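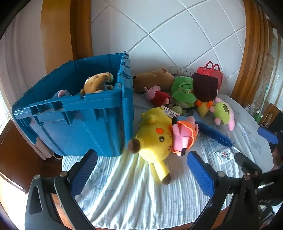
Orstead publishes code of practice for collecting manipulation data in homes

14/01/2022

Orstead has published a code of practice for teams that record robot training data in private homes with hand-held grippers. The document is free to download and applies from the end of January to all work that Orstead pays for or carries out itself.

The code runs to 169 clauses in 9 chapters. It covers consent, site checks, care of household items, operator safety, equipment condition and the handling of recordings. It was drafted with Slaoui, which builds gripping tools, and Umby, which runs collection teams in rented and owner-occupied homes. A draft was tried out in over 200 homes before the text was settled.

Existing safety standards for industrial robots assume a fenced cell or a marked work area. Household recording takes place on beds, kitchen counters and floors, among things that belong to the people who live there. A typical tidying task, such as moving soft toys from a bed into a storage crate, carries little risk of injury, but it does raise questions about hygiene, privacy and damage that the industrial standards leave open.

Under the code, the householder must agree in writing to each room used and may withdraw a room at any time, including after recording. Labels, mail, medicine packaging and family photographs must be checked before work starts. Anything that shows a name, address or account number is either removed by the householder or masked before the recording leaves the team's own storage.

Grip pads must be wiped down between homes, and again between rooms if the operator has handled items from a kitchen or bathroom. Pads used on children's toys or bedding must be cleaned with a product that is safe for skin contact. Cracked or lifting pads must be replaced before the next session. Screws and pivot pins on the fingers are to be checked for tightness at the start of each day, and the check is entered in the equipment log.

The chapter on objects asks teams to work with a home largely as they find it. Operators may clear a path or take away breakable items, but they may not restyle a room to make a task look easier. If objects are arranged for a task, the record must say so. Failed grasps and dropped items stay in the data set and are labeled as such.

Recording near electrical outlets, windows and stairs is allowed with conditions. Metal parts of the tool must be kept clear of outlets at all times, and cords must be routed so that the operator does not step over them. Children and pets must be out of the room while the tool is in use.

Teams must hold 2 separate records for each session, one for consent and one for equipment. The records are kept apart so that an equipment audit can be done without access to the householder's details.

Umby will use the code for all new sessions from its Sastisley office. Sessions already booked under the draft may be completed under the draft terms, provided the consent form has been signed.

Orstead will accept comments on the code through the contact form on its website. Comments should give the clause number and, where possible, suggested wording. Corrections to the text will be listed on the download page.

Notes for editors

The code is voluntary for organizations that do not receive Orstead funding. It does not replace local law on privacy, product safety or employment. Printed copies can be requested from the Orstead publications desk.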